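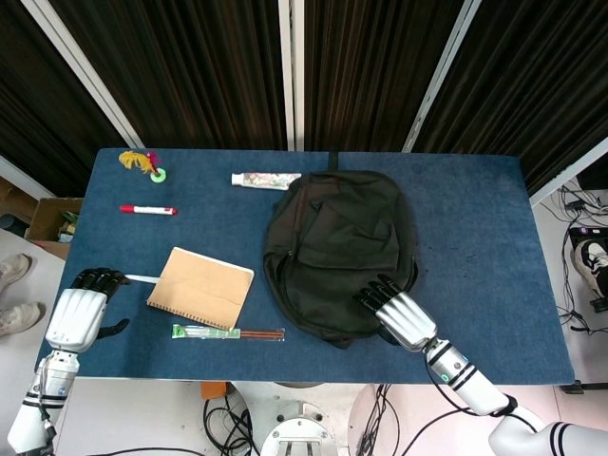 Black backpack laid flat, front pocket up, with the small items set out to its left.

Packing a small backpack from a flat table

The method on this page is for a soft bag of the ordinary school or day type, with one main compartment and a zipped front pocket. It deals with a mixed load of small articles: stationery, a tube or two, something to eat with, something with a delicate shape. Larger loads with clothing and shoes are covered on a separate page.

What you need

A table wide enough to take the bag and its contents side by side. A cloth or felt-like covering is useful, as pens roll less on it and zip pulls do not scratch the surface underneath. A dark covering shows up pale items well but hides a black bag, so undo the zips under a good light.

Two resealable bags, one for toiletries and one for loose stationery. A soft cloth for wiping out the compartments.

Step 1. Empty the bag

Open every zip fully. Turn the bag upside down over a bin and shake it, then run a finger along the bottom seam of each compartment. Pencil shavings and grit collect there and will work into the teeth of the zip. Wipe out with a dry cloth.

Check the lining at the bottom corners. A small hole is large enough to lose a pen cap through, and should be stitched before the bag is used again.

Step 2. Lay the bag flat

Place the bag on its back with the front pocket facing up and the top loop pointing away from you. Keep it to one side of the table and use the other side for the contents. Right-handed packers generally prefer the bag on the right.

If the lower part of the bag crumples, pull the fabric out towards you and smooth it from the middle to the sides. A fold left in the base takes up space and makes the bag stand badly.

Step 3. Set out the contents

Put each article on the table separately, with a gap between it and the next. Do not stack anything at this stage. The load used for this page includes a spiral-bound notebook with a kraft-paper cover, chopsticks in their clear wrapping, a white marker with a red cap, a tube of toothpaste and a shuttlecock-style toy with yellow and red feathers on a green base.

Look underneath the flat items. Thin things such as pens and pencils slide under notebooks and are then left behind.

Step 4. Sort by shape

Flat and stiff: notebooks, folders, thin books.
Long and narrow: pens, markers, chopsticks, rulers.
Soft or liquid: tubes, sachets, small bottles.
Fragile or awkward: feathers, spectacles, anything that will not spring back if pressed.

An article that fits two groups goes in the later one. A tube of toothpaste is long and narrow, but it can leak and is therefore treated as liquid.

Step 5. Load the main compartment

Flat items go in first, against the back panel. Turn a spiral-bound notebook so that the coil faces the side of the bag and not the base. A coil standing on the base bends under load, and a bent wire catches on the lining.

Close the cap of any tube tightly, squeeze the contents away from the cap end, and seal the tube in its own bag. Stand it upright in a corner with the cap at the top.

Feathered items go in last, at the top, with the base down and the feathers up. Leave 2 cm clear above them. If there is no room for this, use a rigid box. A mug will also serve.

Step 6. Load the front pocket

The front pocket takes the long, narrow items. Press each pen cap on until it clicks. Place markers horizontally if the pocket is wide enough - most inks keep better that way.

Leave chopsticks in their wrapping until they are needed. Lay them along the bottom of the pocket, as pointed ends set upright will push against the zip. Loose stationery goes in the second resealable bag.

Step 7. Close and check

Close the front pocket first, then the main compartment. Draw each zip with one hand while holding the fabric flat behind the slider with the other. If the slider stops, back it off and look for trapped lining. Do not force it.

Lift the bag by the top loop and let it hang. It should hang straight. If it leans to one side, move the heaviest article towards the back panel and the middle.

Lastly, check the table, including under the bag.

Notes

Heriberto Tamayo asks whether the order changes for a bag with a laptop sleeve. It does not, but the sleeve is loaded before step 5 and the notebook sits in front of it.

Inese Stankevičius points out that a child's bag is often repacked in a hurry at the other end. For such a bag, use the front pocket for stationery only and leave out the second resealable bag.

Page revised 10/09/2021. Step 6 corrected: chopsticks lie along the bottom of the pocket, as stated, and not across the top.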